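The Roll Comes Home

There is a drawer in nearly every house in Drerkside that will not quite close, and it is usually the one with the tools in it. Ours held 13 screwdrivers, a great many Allen keys, and a bicycle wrench that belonged to a bicycle we gave away years ago (I do still think about that bicycle). One August I emptied the whole thing onto the kitchen floor and went looking for something better.

What I came home with, from the hardware counter at Galbraith, was a tool roll. My grandfather kept his chisels in a canvas one tied with a bootlace, and I had somehow come to think of rolls as belonging to his generation, along with shoe trees and good string. But they have come back, and they cost less than I feared. I paid 40 dollars, and it has outlasted two plastic boxes already.

The pleasure is mostly in the unrolling. You need a clear surface, a little longer than you'd guess, and enough light to tell one small driver from its neighbor. I like to do mine on a white table, where a dropped screw shows up at once and a black roll with blue piping looks rather handsome, too.

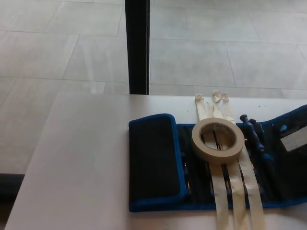 Heiðrún Sveinbjörnsson wrote from Prandham that I had left out the most important thing, and that a roll should never be packed full. Hers has two spare pockets, always, for whatever gets borrowed and comes back late. She also wipes every tool before it goes in, a habit I admire and have kept up since spring, apart from the pliers.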